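Merkport community kitchen adds toast to its morning menu

The Grereck Hall kitchen in Merkport has started serving toast in the mornings, following requests from people who stop in before work. Service begins at 6 and runs until the bread is gone.

The bread is a brown loaf from Flukis, a bakery on Cai Street. The hall has ordered 150 loaves for June – enough, it says, to cover breakfast and the after-school club. Slices are free, and butter and jam are set out at the counter.
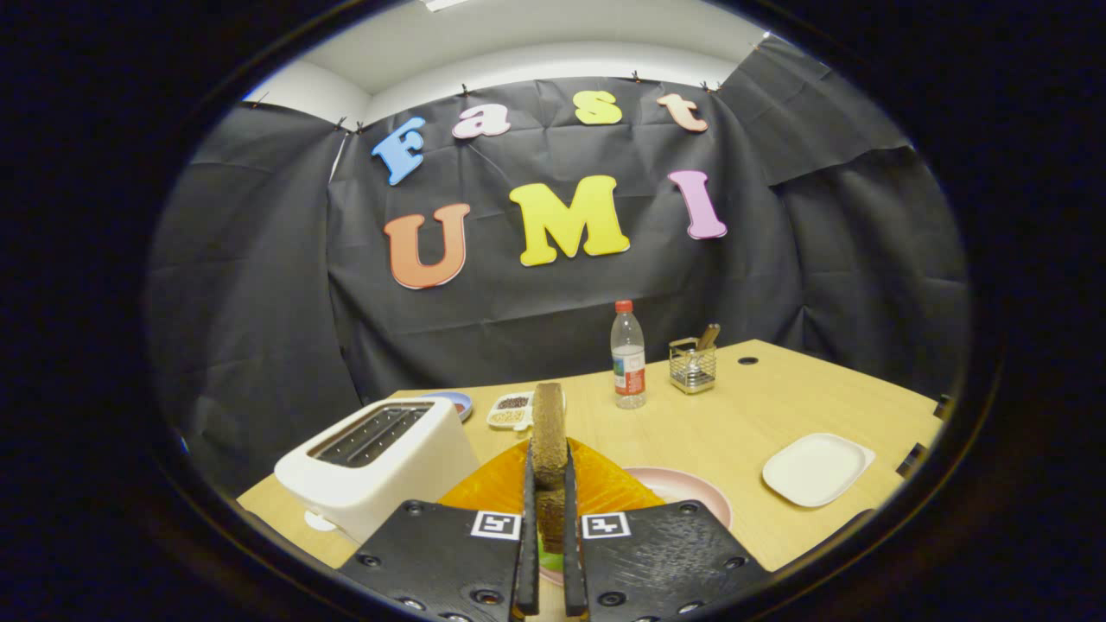
Can people bring their own bread to toast?
Any sliced loaf is welcome, as long as it has no nuts or seeds, and thick slices should be cut down before they go in.

The kitchen was closed for 3 months over the winter while the wiring was replaced. A spring bake sale raised $1,503 toward new plates and small appliances, and what is left will go to the bread order. The hall also plans to offer oatmeal in the fall if the morning hours stay busy.

Visitors should use the side entrance, as the front doors stay locked until 9.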